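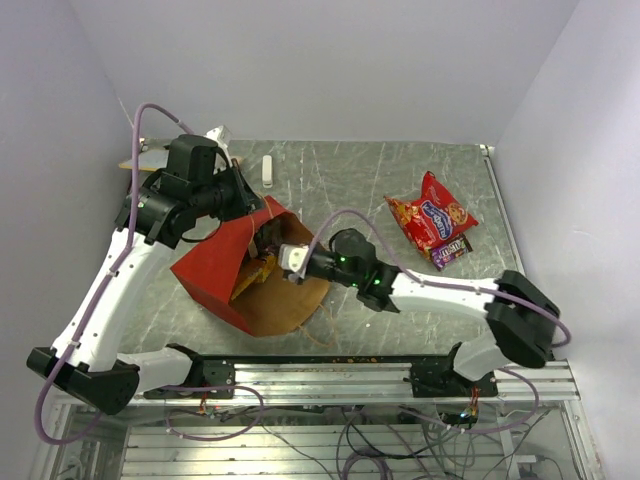
*Both arms on the red bag. Snack packing, the club's main task this term.*

# Dornel two-arm bench kit — review after one term in a student club

Quick one, writing this between classes. Several people on the forum asked if the Dornel kit is worth it for a school club so here's the long answer, typed fast.

Short answer: yes for the arms, no for the manual, maybe for the grippers.

Background. We're the robotics club at Kalville, after-school, mixed levels. Some kids can solder and write Python, some joined in December and had never held a hex key. We wanted a two-arm setup because our regional competition (the Carna Cup) has a packing event. One bag, a few snacks, two arms, everything in the bag and the bag standing at the end. Sounds like nothing. Try it.

## What you get

- Two arms, with shoulder and wrist units already put together
- Front rail, plus a carriage for each arm
- Two-finger grippers
- Wrist cameras
- A bag of bolts, not sorted
- Manual (see below, sigh)

You don't get a table, walls, or a frame. We built the booth ourselves, three sides, plain light finish. Do that. Before the walls went up the wrist cameras saw backpacks and people's knees and whatever was going on at the sink, and the tracking jumped all over. Plain walls fixed most of it. Any pale smooth board will do.

## Assembly

Two afternoons for the arms. One more for the rail, which should have been twenty minutes.

Rail is listed at 1,350 mm. Ours measured 1,340. Ten millimeters, who cares, except we'd already drilled the frame off the listed number. So redrill. Measure first. I emailed Dornel and got a polite reply saying the listed length includes end caps. There were no end caps in our box. They sent a set after I asked, no charge, fair enough.

Carriages lock with two bolts each from underneath. Annoying to reach once the table's in. Leave yourself room to get a hand under the front edge, our frame is open down there and I'm very glad it is. It's also where all the wiring lives and it looks like a bird's nest. Yes we know. Tidying it is on the list, has been on the list.

## Cables

Arm cables are the purple ones. Long. Too long on the left, it makes a big loop up high near the back wall. The kit clips hold it against the white link fine but past the top joint you're on your own. Leave slack there!! First week we pulled it tight to look neat and the arm would reach for the middle of the table, stop dead and throw a fault. Spent a whole meeting blaming the code. Slack back in, fault gone.

Status lights on the wrist are green and easy to see from across the room. Good feature, small thing, but when you have a room full of 14 year olds you want to know at a glance what's live. Our rule is green light = hands out of the booth. Easy to teach.

## Grippers

Mixed feelings.

The stock fingers are fine on anything with a bit of body. Boxes, tubes, markers, all good. Paper bags are the hard part. Grab too lightly and the rim slides out. Grab hard and you crush the mouth shut and then there's nowhere to put the snacks. One of the students worked out that you come in from both sides, one arm keeps the mouth open and the other one does the placing. Took us weeks and now everybody acts like it was obvious.

We also tried a set of Kubiak pads on the fingers. Softer, grippier. Better on foil packets, which the stock fingers push around the table like a hockey puck. Worse on the paper because they drag and the bag comes along. We took them off again for the competition event. If you only do hard objects get the pads, otherwise save your money.

Fingers scuff up fast. Ours look ten years old. Doesn't seem to change the grip any.

## Wrist cameras

Best thing in the kit. Really.

The overhead view tells you where the bag is. The wrist view tells you what the bag is doing, and that's the part you need. Which fold is in the way, where the handle went, whether there's a gusset pushed in that'll catch the next packet.

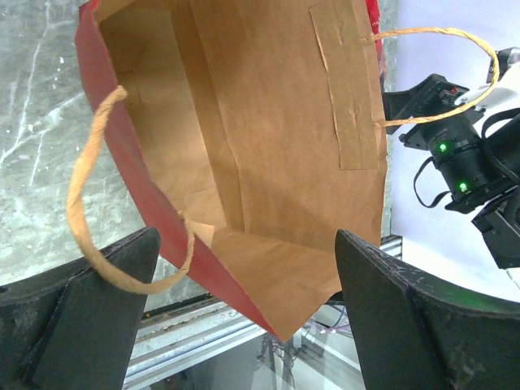 *Page last changed: Monday. Added the handle notes and fixed the rail number.*

Handles, then. Those twisted cords are the thing the rules sheet doesn't warn you about. They stick out in loops, they flop over the mouth, and a fingertip will go straight through one. From the fixed camera they're a thin line if you see them at all. From the wrist you can watch the loop sitting right next to the finger and go the long way round. Practice runs got a lot calmer once the drivers switched to the wrist view for the last bit of the approach.

You also get the other arm in the picture, which new drivers find confusing for a day and then find useful. Good for not crashing them into each other. (We crashed them into each other. Twice. No damage, one bent bracket.)

Complaints: view is close, so a bag fills nearly everything and you lose the rest of the table. Your own fingers take up both bottom corners. And anything low down gets you a nice look at the rail and the wires under it. You'll want both views on screen, side by side. The Dornel software only shows one at a time by default, there's a setting but it's burried three menus deep under "Layout". Write it on the whiteboard.

## Software

Works. Ugly. Crashed on us when two laptops tried to connect at once, so don't do that.

Recording is good. Hit a key, do the task, hit the key again, it saves the arm positions and video together. We've got 800 recorded runs from this term, all students, and went through a bunch of them on the projector to see where people lose time. Mostly it's at the bag mouth. Second place is picking up flat stuff, candy bar wrappers especially, because the fingers have to come down nearly touching the table and people get nervous.

Playback is smooth enough to be usefull for teaching. A new kid can watch three good runs and then drive one. Way better than me waving my hands.

No undo on deleting a run. Found that out the hard way. Back up every meeting.

## The manual

Bad. Diagrams are tiny, steps out of order, page on carriage bolts comes after the page where you've already covered them up. There's a section on homing that contradicts itself in the same paragraph. We rewrote the assembly part as a two-page sheet for our club and I'll post it once somebody has checked the bolt sizes.

Support by email was quick, though. Answered in a day both times.

## Stuff I'd tell another club

Buy more bags than you think. They wear out. After a dozen runs the rim goes soft and it behaves like a different object, and students practice on soft bags and then get a crisp one on the day and panic. Rotate in new ones. We use the same red ones for everything now, brown on the inside, so at least the color doesn't change on anybody.

Start with the bag lying down. Standing it up is its own skill, leave it for later. Keep the snacks off to one side and let one arm own them — less crossing over, fewer arguments between drivers.

Put the heavier items in first. Foil packets spring back up if there's nothing on them.

Don't let the same two students drive every week. They'll want to. Swap left and right too, the mirrored controls mess with your head for a while and you want that over with before the event.

Wipe the table. Crumbs. A packet always bursts sooner or later.

## Verdict

Good arms, strong enough rail once it fits, excellent wrist cameras, grippers OK, manual terrible. For a club that has one patient person and a drill I'd say go for it. For a classroom where it has to work out of the box on day one, no, look at something smaller with a single arm.

4 out of 5. Would be 4.5 with sorted bolts.

Event's coming up, I'll add a bit on how the kit travels when we've moved it. Currently trying to work out if the booth walls fit in the van.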